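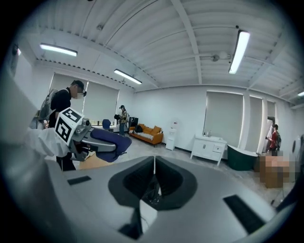

Revathi Sastry has moved house seven times and still hates a fussy bathroom. "Give me a basin, a tap, somewhere to put a glass," she says. Fine. That's more or less the look this April, and it's cheaper than you'd think.

Start with the counter. Black, with a bit of gray veining, marble look. Real stone from Judel runs up to $3,000 fitted. A printed top from Tivham is $300 and from the doorway, who can tell? Wipe it down daily though. Black shows every splash, toothpaste worst of all.

Then the basin. White, rectangular, soft corners so the cloth gets in. Against a black top it does all the work, no need for fancy tile behind it. 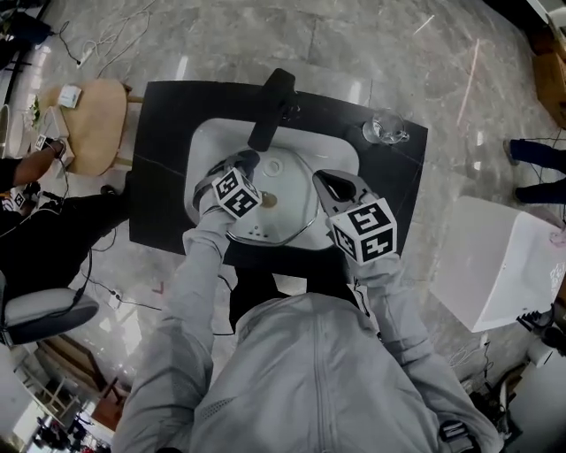

Faucet next, and go tall. Iñaki Bravo, who fits bathrooms for Grivby, wants enough room under the spout to fill a jug. Black to match the counter, $200 or so for a decent one. Check the overflow too, people forget, and rinse the little holes out when you do teh drain.

Floor: gray marble pattern, glossy. Pretty but slippy, so a mat by the tub.

Last thing, a stool. Round, light wood, nothing with a cushion. Holds a small box, a towel, a book. Sastry found hers at Iyer, end of the line, and carried it home on the bus. Blinds in pale gray if you have the windows for them. Plain roller ones, they dont trap the damp like curtains do.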